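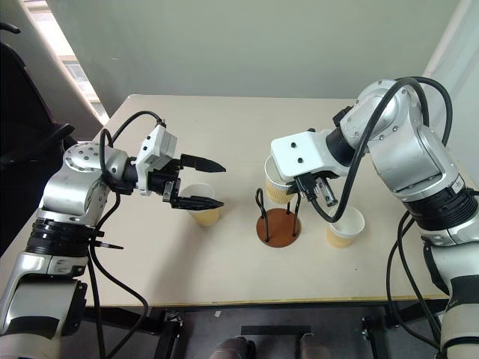

Robot software person wanted (two of them, if we're lucky)

Hello! I'm Geetha Nadar and I look after the software side at Pliltum, where we get two-armed robots to do fiddly table-top jobs. We're nine months into a project called Fulturar, the code has grown faster than the team has, and I'd very much like some company in it. So we're hiring for one post straight away and a second one later in the year if the first goes well.

What the work is

Fulturar is the layer that sits between "somebody wants the cups put on the rack" and the motors. It takes in camera pictures, works out where things are and which way up they are, decides which arm should go for what, and then plans a path for both arms that doesn't end with them tangled up in each other. There's a controller underneath that follows the path, and a pile of tools around the edges for recording runs, playing them back and finding out why something went wrong at ten past four.

Paper cups are our main test objects at the moment. I know, glamorous. But a paper cup is a properly annoying thing to pick up. Squeeze too hard and it folds, too soft and it slips round in the fingers, and if your guess at its position is a few millimetres off you knock it over before you've even started. Then you have to get it to a wire stand that is mostly thin air as far as the depth data is concerned. I've grown quite fond of the problem.
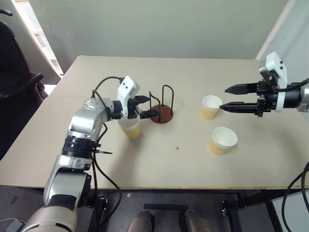

Left arm with a cup beside the wire rack, right gripper open at the next one.

Which bit would be yours? That depends on you, and I mean it. The three places where we're thinnest are:

Planning for two arms at once. Our planner still treats the second arm as a moving obstacle, so one of them spends a lot of time politely waiting. Santosh Bansal has started on a version that plans them together and would love somebody to argue with about it.

Perception. Thin wire, pale cups on a pale table, daylight coming in from the side. Our pose estimates drift when the light changes and I'd like them not to.

Tooling. We have a replay viewer called Brukent that one of us wrote over a fortnight and everyone now depends on. It takes almost 40 seconds to open a long run. It needs some love from a person who enjoys making other people's days less irritating.

What I'm hoping you can do

You write decent Python and you can find your way about in C++ without getting upset. You've had code running on real hardware at some point, whether that's a robot arm, a drone, a packing machine or something you built in a shed. You know what a transform tree is and you've been bitten by one. If you've done trajectory optimisation or trained your own vision models, lovely, but please don't hold back if you haven't. Meinrad Wyss came to us from writing lift controllers and he now knows our gripper timing better than I do.

No degree needed. I'd rather see something you made and hear what you'd change about it.

The practical stuff

Full time is 40 hours a week, and I'm happy to talk about 80 per cent. You'd be in the lab at least three days, as debugging an arm over a video call is miserable. There are 6 of us on Fulturar, including me. Pay is on a published scale, which Heidrun Marti will send you before you apply if you ask – no need to explain why you want it. You get 2 training weeks a year to spend on whatever you like, within reason. We'd like you to start in March, but we can wait for the right person's notice period.

We share a building with Kofler, who make machine tools and run a very good canteen, open to us as well. Bring a jumper in winter.

How to apply

Send me one page about yourself and a link to, or a few hundred lines of, code you're happy to talk through. A CV is fine too but I'll read the code first. If we like the look of it we'll have a half-hour chat, and after that an afternoon here with the team. We pay your travel. In the afternoon you'd pair with Santosh or me on a real recorded run, with the real messy logs, and you're welcome to ask us anything you want while we do it. No whiteboard puzzles.

Balthasar Zwahlen, who runs the lab, joins for the last bit to talk about contracts and answer questions about money.

Write to me at the jobs address on our contact page and put "Fulturar" in the subject so it doesn't get lost. I answer everybody, though it can take me a week when we've got a demo coming up. If you're not sure whether you fit, drop me a line first and we'll work it out.

Geetha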